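5.3 Running the picking cell for visitors

Read this before the February open day. The Plundon brochure promises "hands-off sorting." Don't repeat that to guests.

1. Check that both bar clamps are tight where the two bins meet. Do this again at noon.
2. Put a few soft items in the front bin, spread out. A heap makes the demo drag.
3. Set arm speed to 50 on the Sivix panel. It accepts 84, and Sunil Rathnayake likes 84. Leave it at 50.
4. Ask guests to stand behind the floor line, then press Start.
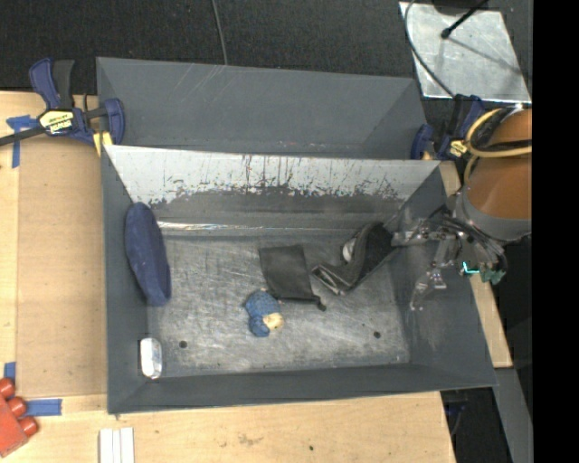
5. Let the arm finish its try before you talk over it. If it misses three times on one item, press Hold and move the item yourself – and say out loud that you did.

CAUTION: Hold does not cut power. Use the red stop before reaching into a bin.

NOTE: The success rate on the Osow poster came from 158 picks that Osow chose. If a guest asks for ours, send them to Ah-rin Seol, who keeps the log.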